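How to sit through an automation trial at your own workplace

Updated Saturday, September 23, 2023

Step 1. Get the job written down before it starts. At our Printhorpe office the notice from Fukley said staff would be "supporting automation". In July that turned out to mean doing small table tasks by hand, over and over, with a pair of grippers, so that a machine might do them later. Ask which tasks, for how long, and what happens to your ordinary work meanwhile. Mine piled up.

Step 2. Ask who keeps the recordings. We were told 873 were wanted from our floor. Get the answer in writing, with a name on it.

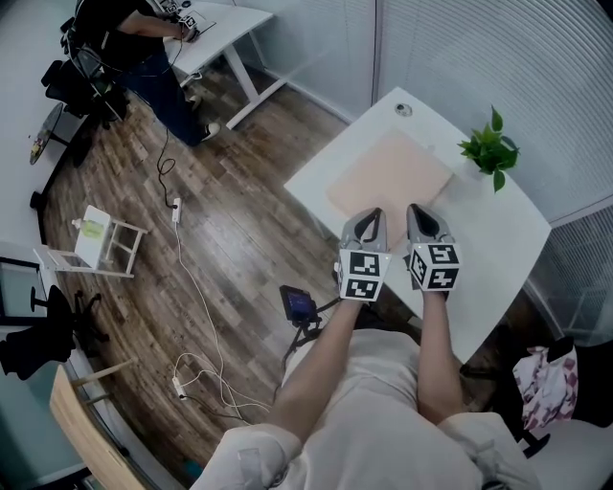 Step 3. Set up the workspace yourself if you can. The Hoani guide gives this 2 lines, and I would give it a morning. Clear the table down to what the task needs, a mat and little else. Then look at the floor. Power strips and loops of white cable end up lying across the planks, and you will be watching your hands when you step back. Tape them down or move the desk — don't wait to be asked.

Step 4. Take breaks by the clock. Holding a gripper in each hand is tiring in a way managers don't budget for.

Step 5. Ask about the hours saved. Beklow's leaflet promises 393 a year. I asked whose hours, and am still waiting.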